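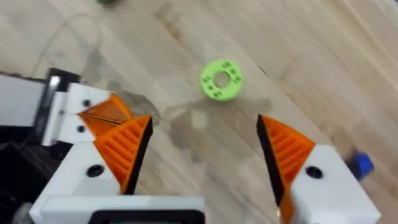 What is a capacitor, and why does my night light fade?

When I was eight I had a night light shaped like a moon. Every night my dad switched it off at the little switch on the cord, and every night it took its time about it. It went bright, then not so bright, then a sleepy sort of orange, then dark. I thought the moon was tired. I was pretty pleased with that answer and kept it for years.

The real answer is a small part called a capacitor (say it like this: kuh-PASS-it-er). There are capacitors in radios, computers, washing machines, game controllers and most things that plug in or take a battery. Some look like tiny tin cans. Some look like lentils with two legs. Some are so small you could sneeze and lose them, and I have!
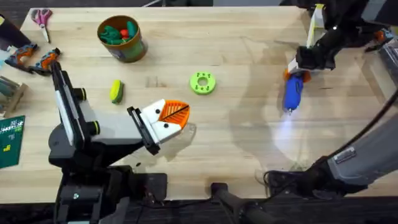
I-seul Min
Electronics writer and Saturday club leader, Lolwood

So what does a capacitor do?

It stores a bit of electricity and then gives it back.

I like to think of a bucket with a tap at the bottom. You turn on the hose and the bucket fills. You turn off the hose, open the tap, and the water runs out. It gushes at first, when the bucket is full, and then it slows to a dribble. A capacitor is a lot like that. The battery is the hose, the capacitor is the bucket, and whatever you hook up to it (a light, a buzzer) gets the water when the tap opens.

My night light had a bucket inside. When Dad flicked the switch the hose stopped, but there was still some "water" in the bucket, so the light kept glowing until it ran out.

What's inside one?

Imagine a sandwich. The two slices of bread are made of metal. The filling is something electricity can't easily get through, like plastic, or a kind of pottery called ceramic, or even plain air.

Now join a battery to the sandwich, one wire on each slice. The battery pushes teeny tiny things called electrons onto one slice and pulls electrons away from the other. One slice ends up with extra electrons, and we say it is negative. The other slice is missing some, and we say it is positive.

The extra electrons would love to get across to the other slice, but the filling is in the way. They're stuck there, all bunched up. Take the battery away and they're still bunched up. We say the capacitor is charged.

Give them a path, such as a wire with a light in it, and off they go, round the long way to the other slice. The light comes on while they're moving. When both slices are even again, it's all over and the light goes out.

The tin can kind is the same sandwich, only very long and thin and rolled up like a sleeping bag so it fits in a small space.

Big buckets and little buckets

We measure how much a capacitor can hold in farads. One farad is a lot, so most of the parts in my box are marked in microfarads, and a microfarad is one millionth of a farad. The short way to write it is µF. That funny u with a tail is a Greek letter and it means "micro".

Three things make the bucket bigger:

Bigger slices of bread. There's more room for electrons to spread out.

A thinner filling. The closer the slices are, the better they hold on to the charge.

A better filling. Some materials help the slices hold more than others do.

Isn't that just a battery?

A girl named Ido asked me this at club, and she wouldn't let me get away with a short answer, so you get the long one too.

They both store energy, but they do it differently. A battery has chemicals inside, and the chemicals react together to push the electrons along. It can keep that up for hours. A capacitor has no chemical reaction doing the pushing. It just holds charge on its slices. That means it can fill up very fast and empty very fast, but it usually holds far less than a battery the same size.

A camera flash is a good one to think about. The battery in the camera can't shove out enough electricity for one giant blink of light. So it fills up a capacitor first, bit by bit, and then the capacitor lets it all go at once. Flash! On some older cameras you can hear a thin whining noise while it's getting ready for the next one.

Try it: the fading light

You'll need a grown-up with you, plus:

A 9 volt battery with a clip
A red LED (a little light with two legs)
A 1,000 ohm resistor
Three capacitors marked 1,000 µF and 16 volts or more
A breadboard and some jumper wires

1. Find the stripe down the side of each capacitor. The leg beside the stripe is the negative leg. This matters! Tin can capacitors can get hot or even pop if you put them in backwards, so check, and then get your grown-up to check.

2. Put one capacitor in the breadboard. Its negative leg goes in the row for the black battery wire, and its other leg goes in the row for the red battery wire.

3. Join one end of the resistor to the red row. Put the other end in an empty row.

4. Put the long leg of the LED in the same row as the loose end of the resistor. The short leg goes in the black row.

5. Clip on the battery. The LED should light up.

6. Pull the red battery wire out of its row and watch the LED. It should fade away slowly and not blink off. Count how long you can still see it in a dark room.

7. With the battery still off, add a second capacitor beside the first one, legs in the same two rows, stripe on the same side. Test it again, then do the same with the third.

When capacitors sit side by side like this you just add them up. Three lots of 1,000 µF makes 3,000 µF, so you have a bucket three times as big. Did your light last longer? By how much? Selim Sezer, who helps me at club, likes to draw his results as a graph, and the line swoops down like a slide - steep at the start and nearly flat at the end. See if yours does too.

If the LED doesn't light at all, take off the battery and turn the LED around. It's nearly always that.

What the resistor is for

The resistor is like making the tap narrower. Electricity comes out of the capacitor more slowly, so the LED is safe and the glow lasts longer. Never leave it out, or you can wreck the LED.

A serious bit

Please don't open up anything that plugs into the wall, and don't open a camera with a flash or a microwave. Remember how a capacitor stays charged after the battery is gone? The big ones can stay charged after the plug is pulled out too, and some hold enough to hurt you very badly. Stick to small batteries and parts you got for experiments.

Words to know

Capacitor: a part that stores electric charge and gives it back.

Electron: a tiny particle with a negative charge.

Farad: what we use to measure how much charge a capacitor can hold for each volt.

Dielectric (die-uh-LEK-trick): the proper name for the sandwich filling.

Discharge: to empty a charged capacitor.

Next time I want to write about why the tuning knob on an old radio is a capacitor you can turn with your fingers. If you've got a radio with a dial, ask if you can have a slow twiddle before then and listen to what happens between the stations.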